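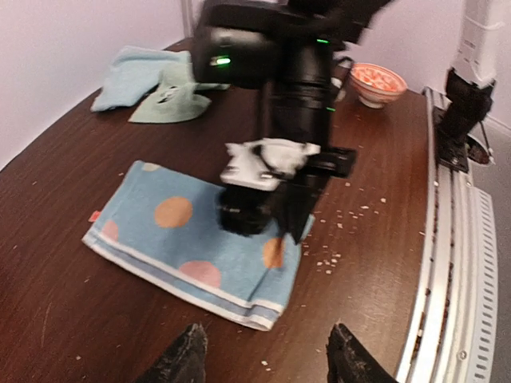

Laundry room update, and the swap shelf

Quick one this time, I'm typing this between two other things so forgive the mess.

First the good news. The laundry room on the Wamthorpe side is open again. New hours start now - first load in no earlier than 7, last load in by 9 in the evening. Please stick to the last load bit. The people in the unit right above have a baby and that spin cycle goes straight up through the floor.

The old card reader is gone. You pay with the Kustadeo fob now, same one that gets you in the side gate. If you never picked yours up, Rattana Saithong has the leftovers in an envelope, knock at 4 or leave a note under the door. One fob per unit. Lost ones cost $5 to replace, and no, it can't go on the next bill, I asked.

Washers. The two front loaders are fine. The top loader in the corner still walks when it's overloaded, so half loads only in that one. Dont put rugs in it. Somebody did rugs in January and the hose came off and we all know how that went.

Dryers - clean the lint screen before AND after. Takes ten seconds. If the screen is hot, wait.

Now towels, which I keep getting asked about. A few people wrote in after the last newsletter saying theirs come out stiff as a board. Majdi Akl used to run the wash at a hotel and he sent me a whole page on this, I'm cutting it way down:

Less soap. Way less. Half of what the cap says, then half again if you're in the small machine.
No fabric softener on towels, ever. It coats the loops and then they quit soaking anything up.
A cup of white vinegar in the rinse every fourth or fifth wash. The smell goes away when they dry.
Shake each one out hard before it goes in the dryer. Snap it, he says, like you're mad at it.
Take them out a tiny bit damp and let them finish over a chair or the rail.
New ones, bright colors expecially, wash alone the first couple times.

He also says stop folding them while they're still warm and stacking them in a closed cabinet, they go musty. I have done this my whole life. So there you go.

The water here is hard, which doesn't help. The Citungate building two streets over put in a softener last year and their people seem happy with it. We got a quote from Vasić, the plumbing outfit that did our risers, and it came to $728 for the unit plus $300 to put it in. Not nothing. It would cover the laundry room only, not your kitchen tap. I'd like to know if folks want this before I chase a second quote. Yes or no on the sheet by the mailboxes, put your unit number next to it or it doesn't count.

Swap shelf. It's back, on the left wall past the dryers. Rules are the same as before, more or less. Clean stuff only. Linens, kids clothes, curtains, kitchen towels, that sort of thing. No pillows, no shoes, no electronics. If it's still there after two weeks it goes to the animal shelter, they take old towels and sheets in pretty much any condition and they're always short this time of year. You don't have to leave something to take something.

Single socks go in the basket, not on the shelf. The basket is full. Please come look through the basket.

Left behind in the machines, being held at Rattana's: a gray hoodie, a fitted sheet (queen, I think), one child's mitten, and a set of napkins that look like somebody's good ones. Come get them, she would like her hall closet back.

Drying racks. Yes you can use the ones by the window overnight. Put a clothespin with your unit number on it so people know who to bug. In the morning they need to be clear by 10 as the window gets opened then and things blow down behind the water heater, and getting stuff out from back there is a two person job with a broom handle.

One more - the light over the folding table is on a timer now. If it clicks off on you, the button is by the door, low down, next to the outlet. Push and hold a second.

Next newsletter will have the bike cage stuff and the new trash pickup times, ran out of room for both. Send me anything else you want in it, short please. Paper copies are in the lobby as always.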